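About Clevau

We're a tableware and kitchenware shop and a hire business. Started with one shelf of secondhand bowls at the Clistthorpe market and a trestle table that folded when it felt like it. Now there's a proper unit, a packing bench and a phone that mostly gets answered.

What we do, short version: coloured dinnerware for home, and hire sets for cafés, school fetes, community halls, weddings in paddocks. Bowls, cups, plates, platters, jugs. No glass stemware, we tried it for one summer and no thanks.

Who we are

Clémence Texier runs the place. Does the buying, most of the deliveries and all of the arguing with couriers. The rest of us pack, wash, sort and answer emails. Small team, everyone does a bit of everything, ring and you'll get whoever is closest.

The name is from Clémence's nan's street. Easy to spell once you've seen it, impossible over the phone. Invoices still come adressed to Clever, Cleveland and once Cloves.

The colours

We sort by colour first and shape second. Drives some customers mad, but if you're laying a long table you want to know what will sit together. Red is the favourite by a mile, has been since we opened. Never quite one red either – coral, brick, crimson, the pinky ones. We don't try to match them up exactly. A matte coral bowl with a deeper crimson cup near it looks better to us than a set where every piece came out of the same tin of paint.

Big shallow bowls go out for salads, bread rolls, fruit, lollies at kids' parties. The faceted cups are popular for cordial and for holding cutlery at a buffet. Someone grew basil in theirs and sent us a photo, good on them.

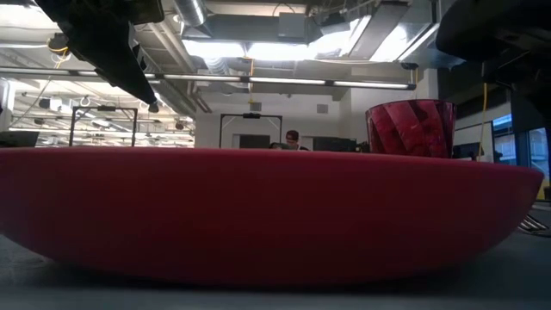 Hire sets

Our biggest hire range is Stullutden. Comes in crates of 20 settings, mix the colours how you like. Most we've sent to one event is 1000 plates, for a harvest lunch in October, and yes they came back as 1002. Still don't know whose the other two are. Plain white, small chip on one. Come and get them.

Scrape before you send back, no need to wash. Breakages are charged at cost, tell us up front and we won't make a fuss.

The Lacroix shelf

Seconds, ends of lines and odd ones out. Wonky rims, colour a bit off, lost its partner. Everything on it is safe to eat from, just not perfect enough to go in a set. Usually 100 or so pieces on there at any time, cheaper again if you take a boxful. Restocked whenever we've finished a sort, so no set time, just drop in.

Visiting

Unit's at the Clistthorpe end of the industrial estate, roller door, park anywhere that isn't the loading bay. Open from 9 am, closed when the last van's back, normally 4 pm. Ring first for hire pickups so the crates are ready.

Bring your tablecloth or a paint chip if your trying to match something. Much easier than describing it.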